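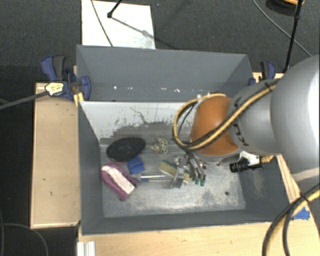

I sell one fabric dye kit in my shop, the Plovow Slate, and I get more email about it than everything else put together, so let's talk color! Slate is a proper middle gray, with no purple hiding in it (I sent back two test batches over purple). If you want a pop next to it, my Bolger dye in burnt orange is coming back in June, and the two look so good together on a tote bag.

Each kit has 4 packets, and one packet handles 500 grams of cotton or linen. Wool works too but comes out darker. Polyester won't take it, sorry, please stop trying!

Use the hottest tap water you've got, stir for the first ten minutes, then leave it alone overnight. Olumide Babalola wrote in to say he adds salt at the halfway mark and I've switched to doing it his way.

Item 411. Ships in a flat box. Gloves included, one size, kind of huge on me.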